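By May the Murgate robotics club was down to five of us, and the Skoris meet wanted 300 pick-ups from every team, all done by hand with the gripper. Our share came out uneven because math is hard at 8 at night and everybody wanted to go home. I got tape. Fifteen goes with the tape!

I'd been picturing something grander. The team from Grulusside supposedly had a whole arm that could fold napkins (or so they told anyone who stood near them at the snack table), and there I was on my knees beside a bed, squeezing a trigger and breathing through my nose. Go in slow, pads level, close, lift, hold. Put it back somewhere new. Do it again.

The first few were awful. I came in crooked, I squeezed too soon, I knocked the roll sideways and chased it over the blanket like it was a mouse. Then my hand sort of got bored and quit worrying, and it went better after that. I started talking to it - come on, you, up we go.
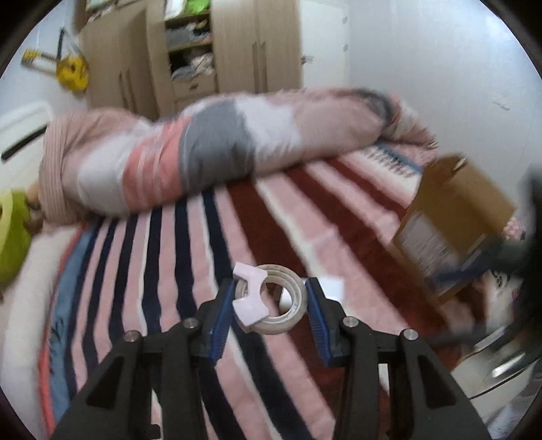 Li wrote back before I'd even put my shoes on, wanting to know if I was closing on the roll or on the cutter, because the judges would count those as different grabs. I hadn't thought of that. I sat on the floor for a minute - then I got up and started over from one.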